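Folding long strips of cloth without the creep - what's your method?
Textiles & Laundry board, Parnora Home Forum

selvage_sally
Started this topic 2024-05-18

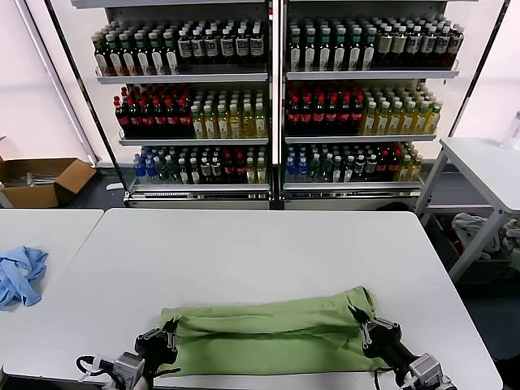 Post 1: selvage_sally
Every time I fold a wide strip lengthwise, the top layer creeps toward me and sets into long wrinkles running the whole way across. Then I pull on one corner to fix it and that corner bunches up into a little tent. The green one is a fair sample of the genre. I have 32 of these to get flat and stacked, plus the light blue ones, which are currently being stored by the crumple method.

Table is big and smooth. I thought that would help.

Post 2: oldmangle
The smooth table is your problem. Nothing holds the bottom layer while you fuss with the top one. Put a cotton blanket down first. I've folded on a blanket for 29 years and my runners have never crept anywhere.

Post 3: thirdshelfdown
Disagree with oldmangle, as is traditional. A blanket grips both layers, so every wrinkle you make, you keep. On a slick top you can float the upper layer back into place. The trick is to lift both top corners the same amount. Raise one higher than the other and you get the peak.

Post 4: oldmangle
"Float" is a lovely word for chasing a cloth around a table.

Post 5: hemsandhaws
What fabric is it? If it's anything like the Valance cotton I bought in April, it comes with a memory and a grudge. I had to steam mine before they'd lie down at all.

Post 6: selvage_sally
No label, so I can't tell you. Soft, light green, wrinkles if you look at it. I'd like to avoid steaming 32 of anything.

Post 7: thirdshelfdown
Then don't fold toward yourself. Fold away, smooth from the middle out to the ends with your forearm, then turn the whole thing around. And leave the front edge of the bottom layer sticking out a bit until the end so you can see whether you're straight.

Post 8: binthereparked
Has anyone considered rolling them? Takes me 9 seconds each and they fit in a cardboard box standing up.

Post 9: oldmangle
We have considered it and we don't discuss it here.

Post 10: hemsandhaws
Rolling is fine for storage. It's no good if they have to sit in a stack on a shelf. Sally, which is it?

Post 11: selvage_sally
Stack. Tried the fold-away thing on four of them. Wrinkles are better, corner still wants to be a mountain. Going to try the blanket on the next four and report back, mostly so those two have something to argue over.

Post 12: thirdshelfdown
Use a thin blanket, at least.

Post 13: oldmangle
Use a thick one.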